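Wanted: a weekend baker for the Kinsella, Gurenport 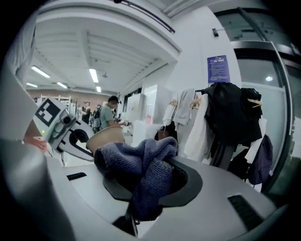
I run a small bakery and coffee counter called the Kinsella, up the hill from the harbor in Gurenport, and I need someone to take over the weekend bake. I've been doing it myself since December and my wife would like to see me awake after dinner once in a while!

The job is two early shifts, 16 hours all together, with a start time that I won't pretend is pleasant. You come in, the ovens are already on a timer, and you shape and bake what I mixed the night before. Mostly that means rye loaves, cardamom buns and a flat seeded bread people around here put fish on. Then you open the counter with whoever is on coffee, and you're free once the lunch rush dies down (which in summer can drag on a bit, I'll be fair about that).

You don't need a diploma. I don't have one. I learned from Åsmund Haugen over in Stuvanham, who had me scaling dough for most of a year before he let me near the oven, and I'm not going to do that to you. But I do need someone who has baked for a crowd before, whether that was a camp kitchen, a church supper or a restaurant. Baking one good loaf at home is a different thing from getting trays in and out with people already lined up at the door. You should be okay lifting flour sacks, too, and okay being alone for the first few hours. I play the radio. You can play whatever you want.

Pay is $322 a week for the two shifts, plus your share of the tip jar and as much bread as you can carry home. There's a 30 day trial, paid the same, and after that we sit down over a coffee and see how we both feel about it. If you'd like more hours, the Vodham farm market starts up again later in the summer and I'll need someone at the stall there. That part is optional, but it's fun and the tomatoes are great.

A few practical things. Parking is free behind the shop before seven and a pain after that. The bus doesn't run early enough, so you'll want a car or a bike with good brakes — the hill is steep coming down. We work with nuts, sesame and a lot of wheat, so please think about that if you have allergies. And I close for two weeks every winter, with pay.

To apply, stop by the counter any morning, or drop a letter at 1570 Harbor Hill Road. No fancy resume, please. Tell me where you've baked, what you like making and what you'd rather never make again (mine is puff pastry). I'd love to hear from everybody by 12 June 2021, and I'll ask a few people in for a test bake after that. You'll be paid for that morning as well, and you get breakfast.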